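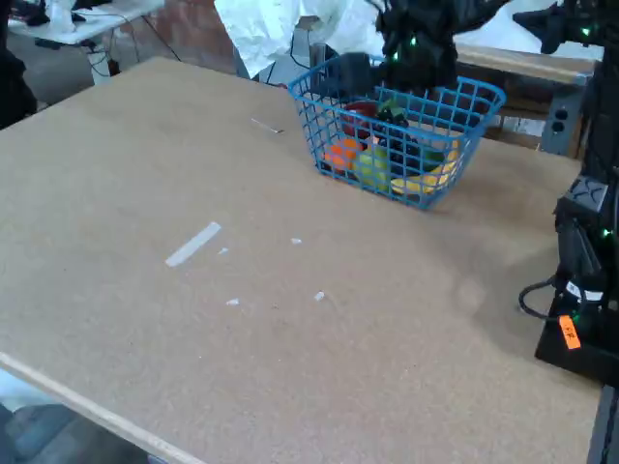 Kitchen & Pantry > Storage > bananas going brown in 2 days, what am I doing wrong

plumjar
Posted in November, 7:40 am
Quick one before work. Every week I buy the same stuff, bananas apples a bag of oranges, and every week half of it is mush. Bananas are the worst. Green at the store, fine the next day, then spots, then soup. Kitchen is warm, the counter gets sun till lunch. Everything goes in one pile by the toaster. Tried the fridge and the skins went black and my kids won't touch them. Not rich enough to keep feeding the compost. What do you all do? Don't say buy less, store is a long drive and I go once a week.

degefa_dweller
Toaster. Sun. Warm kitchen. There's your answer.
Also stop putting the apples next to the bananas. Apples give off gas and it ripens everything near them. Bananas do it too so they're egging each other on.

nightbaker28
^ this. Apples in the fridge drawer, they last for weeks. Bananas on a hook away from everything. Oranges wherever, they don't care much.
Black skins from the fridge are just skins btw. Peel one. Inside is fine if it was ripe when it went in. If it goes in green it never ripens right, stays kinda chalky.

sourdoughnot
The gas thing gets repeated 1000 times a week on here and I think it's oversold. My fruit all lives together and has for years. Heat matters way more. Move the pile to the coolest spot in the house and see.

degefa_dweller
Oversold lol. Put a green banana in a paper bag with an apple and one without. Check in a couple days. Not hard to test.

sourdoughnot
In a BAG sure. Closed bag. On an open counter the air carries it off. Different thing. 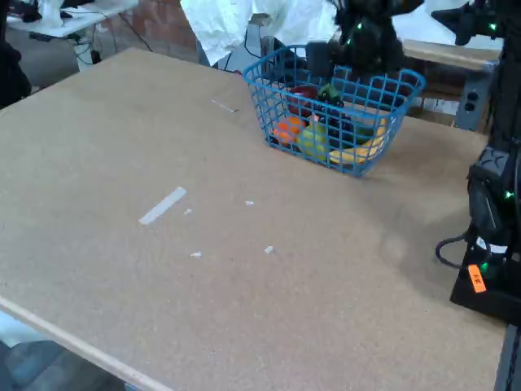 plumjar
ok so both? Could do cooler spot AND split them up. There's a shelf in the hallway that never sees sun. Only thing is the dog. He has opinions about bananas.
What about the plastic wrap on the stems, does that do anything? My sister swears by it. Seems like a waste of wrap to me but I'd try it.

nightbaker28
Tried it. Maybe a day. You have to pull the bananas apart and wrap each one for it to do much and who has time for that before school. Foil same deal. I quit.

crumbly_pat
Wrap worked for me but my kitchen runs cold so who knows. What DID make a difference was those Mesetti produce bags, the green ones. Berries went from gross in 3 days to fine for most of a week. Don't bother with them for bananas tho.

degefa_dweller
Used the Mesetti bags and saw zero difference. Washing them out is a pain too. Dry paper towel in a regular container does the same for berries. Change the towel when its damp.

crumbly_pat
Did you dry the fruit first? They say so right on the pack. Wet berries in any bag will mold.

degefa_dweller
Yes I dried them. Not everything is user error.

crumbly_pat
didn't say it was, jeez

orchardkid
Grew up on a fruit farm so here's my two cents. Buy in stages. Even if you shop once a week. Get a bunch that's nearly yellow for the first few days and a separate green bunch for the end of the week. Same with avocados and pears, one soft and the rest hard. Pears go bad from the inside so press near the stem, if it gives, eat it today.
And look for bruises at the store. Apples under the top layer of a bulk bin get banged up. One bad one really does take the rest with it, check every couple days and pull anything soft.
Citrus — fridge. It keeps for weeks in there and dries out on the counter.

sourdoughnot
Agree with all of this except citrus in the fridge, cold oranges have no taste. Take them out the night before I guess.

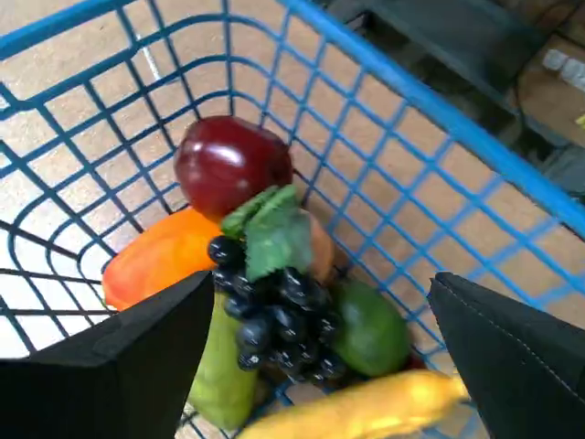 plumjar
Update on the hallway plan. Split everything last night, apples in the drawer, bananas by themselves on the shelf, oranges in a bowl next to the coffee stuff. Already thinking the bowl is wrong cause the ones at the bottom sit on each other with no air, and last month the bottom one was fuzzy and stuck to the glaze. What I want is something like that blue basket with the fake fruit in it, square holes on the sides and the bottom too, so air gets in from underneath. Something I can rinse in the sink. Does the bottom matter or am I overthinking it? Brekesum has wire ones but they're huge, more like for firewood.

nightbaker28
Bottom matters more than the sides imo. That's where it all gets squashed. Single layer if you have the room.
Raise it a little too. I set mine on a cooling rack.

degefa_dweller
Thin wires can dent soft fruit fyi. Peaches will come out with lines on them. Fine for oranges and apples. For peaches I use a folded dish towel on a tray, stem side down, not touching.

sourdoughnot
Got one of the Brekesum ones in the smaller size, paid 9 bucks. They do make it, look on the bottom shelf by the dish racks. Coating chipped off a corner after a year and it rusted. So dry it after you wash it.

crumbly_pat
Second hand store. Don't pay full price for a basket people.
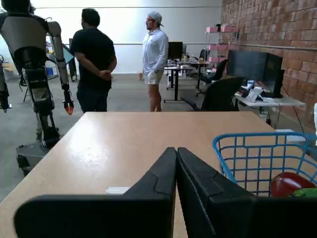
plumjar
Good call, there's a thrift place on the way to my mom's. Will look this weekend.
Other thing, fruit flies. Forgot to mention them. Had them since summer and I figured they came in with the bananas. Vinegar and dish soap in a jar catches a bunch and more show up. Are they coming out of the drain??

orchardkid
Could be both. Rinse bananas when you get home, stems too, and dry them. Take out the scraps every night, not every couple days. For the drain, tape over it overnight, sticky side down, leave a gap. Flies on the tape = drain.

nightbaker28
Boiling water down the drain didn't do a thing for mine. A stiff brush did. The gunk is on the walls of the pipe.

degefa_dweller
Check under the fridge and the potato bag. Mine was one rotten potato at the back of a cupboard. Smelled like death and I'd been blaming the sink for a month.

plumjar
oh no. I have potatos under the sink. brb

crumbly_pat
lol

sourdoughnot
Also keep onions away from the potatoes. Before anyone says that's oversold, that one I do beleive.

degefa_dweller
So gas is real for onions but not apples. ok

sourdoughnot
Closed cupboard!! Again, different thing.

plumjar
Found it. Two of them, back corner, not describing it. Scrubbed the cupboard, jar is back out tonight. Bananas still mostly yellow on the hallway shelf btw. Anyone tried the Prutomia stem caps or is that the same as the wrap?

nightbaker28
Same as the wrap. Save your money. Peel the spotty ones and freeze them for bread.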